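Keeping Onions, Tomatoes and Citrus on the Counter

Most of the waste in my kitchen used to come from the bottom of bags. A net of onions went into the cupboard on shopping day, and by the time I reached the last two, one had gone soft and taken the other with it. Tomatoes went straight into the refrigerator and came out tasting of very little. These tips are what I do now. None of them needs special equipment.

Unpack everything the same day

Take produce out of plastic bags as soon as you get home. Plastic holds moisture against the skin, and onions suffer from it first. Paper bags are fine if the top is left open. Net bags are fine too, but you can't see what is in the middle, so tip them out once and look.

I unpack onto the table, on a cloth that can go in the wash. Onions shed dry skin and bits of root and grit, and it is much easier to shake a tablecloth outdoors than to pick the stuff out of a drawer. Keep the cloth on until the sorting is finished.

Sort by what gets used first

Put out one big plate or platter for the things you mean to eat in the next few days. Everything else goes into storage. A shallow oval platter works better than a deep bowl, as nothing gets buried. The raised rim keeps round things from rolling off when you carry it.

Pick up each onion and turn it over. Check three places:

The neck. It should be dry and closed tight. If it gives when you press it with your thumb, use that onion tonight.

The root end. A mat of dry, tan roots is no problem and can stay on until you cook. Roots that are damp, or new white ones starting to grow, mean the onion has been sitting somewhere too moist.

The sides. Loose, papery skin that peels away is normal. A dark, wet patch under the skin is not, and neither is a sour smell.

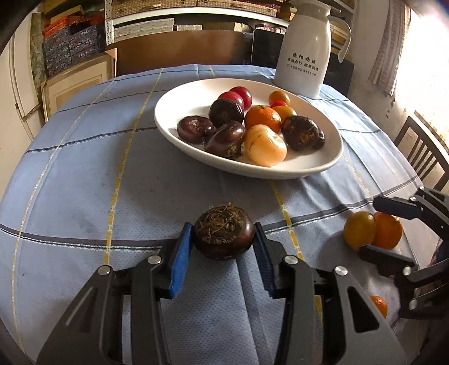
An onion that fails on one side only can still be saved. Cut the bad part away with a wide margin, smell what is left, and if it smells like plain onion, chop it and cook it the same day. Do not put a cut onion back with the whole ones. If the rot has gone into the middle, throw the whole thing out.

Red and purple onions generally keep for a shorter time than yellow ones with thick skins. I buy fewer of them and put them at the front of the line. If you grow your own, the ones with thick necks should be eaten first no matter what color they are.

What can share a plate

For a few days, onions, tomatoes and mandarins can sit together without harm. For longer than that I would separate them. Ripe tomatoes give off ethylene, a gas that hurries other produce along, and onions can pass their smell to whatever is next to them. A mandarin that has spent a week against a cut onion is not pleasant.

Potatoes are the one thing I keep well away from onions at all times. They go in a different cupboard, in the dark.

Tomatoes

Leave them at room temperature until they are ripe, out of direct sun. Set them stem end down if they will sit that way. An orange-yellow tomato may be an unripe red one or may just be a yellow variety, so go by feel: a ripe one gives slightly when pressed near the stem. Once they are fully ripe and you can't use them in time, the refrigerator is the lesser evil. Take them out an hour before eating.

Mandarins

They last three or four days on a plate and a good deal longer in the refrigerator drawer. Look over the whole bag when you unpack it. One with a soft, pale spot will grow green mold quickly, and the mold spreads by touch. Wipe down any that were next to it.

Where the rest goes

Storage onions want a cool, dry, dark place with moving air. My onions live on the lowest shelf of the pantry in a Grollia vented crate, which has slots on all sides. Any crate or basket with gaps will do. I line the bottom with newspaper and change it when it gets dusty. The crate holds 9 pounds comfortably. I have had more in there, but then the lower layer doesn't get looked at.

Do not store whole dry onions in the refrigerator. The air is too damp, and they soften or sprout. Peeled or cut onions are the exception and should always go in there, in a closed container, for up to four days.

A short weekly check

On Monday, before I write the shopping list, I go over the plate and the crate. It takes 8 minutes. Anything soft comes out for that night's supper, the plate is washed and dried, and a few onions come up from the crate to replace what was eaten. Put the new ones at the back and pull the older ones forward.

If more than a couple are turning at once, cook them all down together. Slice them thin, use a heavy pan, a little oil and some salt, and keep the heat low until they are brown and sweet. They freeze well in a muffin tin. Once they are solid, move them to a freezer bag and write the month on it.

Getting the smell off

Wash the cutting board in cold water first, then hot with soap. Rub it with half a lemon or the inside of a mandarin peel if the smell stays. Onion skins and roots can go in the compost, but leave the moldy ones out if your heap is small and doesn't heat up.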